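Brake Sorting Corner Opens at the Gristlow Repair Hall

If you have ever taken apart a set of drum brakes on a kitchen floor and then spent the evening wondering which piece came off which side, the newest corner of the Gristlow Repair Hall was made for you. It opened on 10th January, and by lunchtime every stool was taken and people were standing two deep behind them, leaning in to see.

The corner is small. It sits along the back wall of the hall, past the bicycle stands and the sewing tables, where the old paint shelves used to be. There are 4 work spots, each with a white tabletop, a big sheet of brown paper, and a pair of plastic trays, one blue and one red. That's pretty much the whole setup, and it works like a charm!

The idea came from Jolene Rewi, who has been teaching the hall's basic car care evenings since November. Her students kept bringing in used brake shoes in shopping bags, shoeboxes and once a cake tin, and they all had the same question: can I put this back on, or is it done? Jolene got tired of answering it one bag at a time while the rest of the class waited.

"I wanted a place where you could just lay the thing down and look at it," she told us. "Most people have never held a brake shoe. They think it's going to be complicated. Then they pick one up and it's a curved piece of metal with some lining on it, and they go, oh, okay, I can deal with this."

Sorting goes like this. You put one shoe on the paper, by itself. You look at the lining, measure it in a few spots, check for cracks and for any sign that oil or brake fluid has gotten into it, and look at the ends where the shoe meets the rest of the hardware. If it passes, it goes in the blue tray. If it doesn't, or if you aren't sure, it goes in the red one. Then you pick up the next. One shoe at a time is the only firm rule, and Jolene is cheerful but very strict on it.

The red tray is for questions as well as rejects, and that turned out to be the part people liked best on opening day. Anything that lands there gets a second look from one of the helpers, who talks it over with whoever brought it in. We watched one long and very happy argument over a lining that had worn more at one end than the other. It pulled in three strangers and a man who had only come to get a lamp fixed, and it ended with everybody going over the adjustment diagram taped to the wall. (It stayed in red. The owner is replacing the full set.) 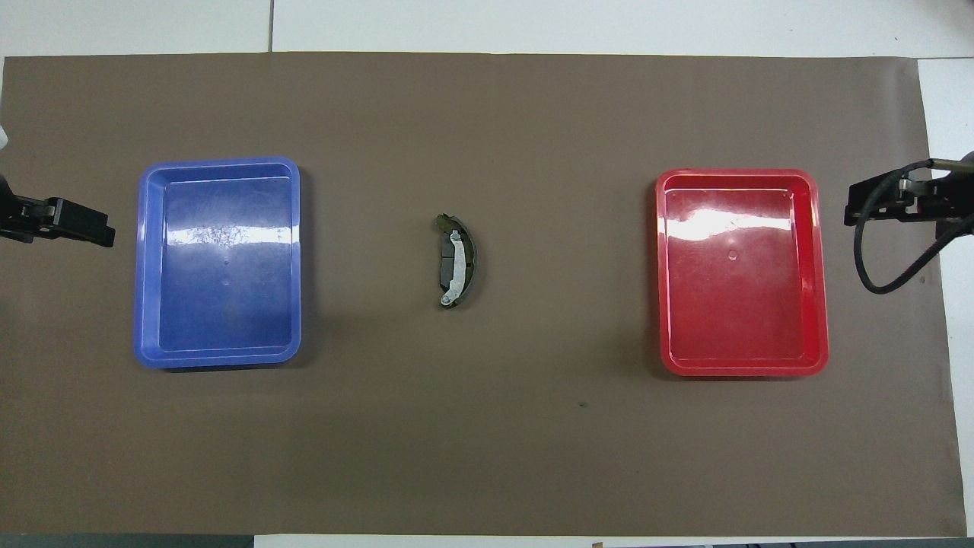 The paper was a late change. Jolene's first plan was to work right on the tabletops, and then she tried it with a few dirty parts and spent most of a morning scrubbing. She tried newspaper next, but the print made it hard to see small bits and the ink came off on everything. Plain brown paper comes on a long roll, costs very little, and can be written on with a pencil. By the end of the first session the sheets were covered in arrows, measurements and the words LEFT REAR in about every kind of handwriting you can imagine. When a sheet gets too messy, it's folded up with the grime inside and a fresh one goes down.

The trays came from Dresivel, the kitchen supply shop on the corner that closed its back room last fall and let the hall take what it wanted from the shelves. There were other colors, including a really nice yellow, but Jolene held out for blue and red. She says she can shout "blue" or "red" across a noisy room and be understood, and having been in that room, we believe her.

Safety got plenty of attention, too. Old brake dust can be nasty stuff, and some older linings contain asbestos, so the hall doesn't allow anyone to blow dust off a part or go at it with a dry brush or sandpaper. Parts have to be cleaned wet before they come to the table, and the hall asks that anything from an older vehicle with unknown linings stay home until you have talked to a helper by phone. Gloves are by the door. The instructions are on a bright card at each spot, in big print, and a helper goes over them with every newcomer before the first shoe comes out of the bag.

It should also be said that a place in the blue tray isn't a promise. The helpers can tell you what they see and show you how to compare a measurement to the limit in your own service manual, and that's where it ends. Shoes are normally replaced in sets on both sides of an axle, and the hall sends people to a proper shop whenever there's doubt about the drums, the cylinders or anything else that can't be seen on a table. Jolene was firm on this all morning. She would much rather have you come in, learn what you're looking at and then pay someone to do the job than go home overconfident.

What surprised us was the mix of people. We expected the weekend car crowd, and they came, of course – one of them brought a folding chair. But there was also a pair of sisters with a small utility trailer they use for hauling firewood, a retired bus driver who knew more than all of us put together, and a teenager who is rebuilding a scooter with her grandfather and had wrapped its tiny rear shoes in a dish towel. The scooter shoes went to blue, and the cheer was loud enough that the sewing group stopped to ask what had happened.

Money for the corner came out of the hall's autumn soup sale, which brought in $774. The largest part of that went to better lamps, and there's enough left over for paper and gloves for a good long while. The overhead lights in that part of the building are strong but they bounce off anything shiny, so the plan is to fit each spot with a small lamp on a bendy arm that can be pulled down low and to one side. Light from the side makes a crack in the lining much easier to see. Two lamps are up already and the others are waiting on brackets.

There's more on the way. Pludia, the neighborhood print shop, is making a set of wall charts showing how the common drum brake layouts go together, with the springs drawn in different colors. Conceição, the bakery across the road, has offered to send over its end-of-day rolls for the evening sessions, an offer that was accepted before the sentence was finished. Jolene would like to do wheel bearings in the spring if there's interest. Judging by the number of names on the sign-up sheet by closing time, there is.

She is also looking for worn shoes to keep as teaching pieces. Good examples of uneven wear, lining that has started to come away, and fluid damage are especially welcome, as long as they've been cleaned and you know what vehicle they came from. She has almost 15 already and would like a wider range, with motorcycles and trailers at the top of the list.

Sessions are free and run for two hours in the evening, with 10 places at each. Sign up on the sheet inside the front door or ask at the tool counter. Bring your parts cleaned and in a sealed bag, marked with the side they came from, and bring your service manual if you have one. Wear something you don't mind getting dirty. Parking is behind the hall, and the side entrance has no steps, so use that one if you're carrying anything heavy.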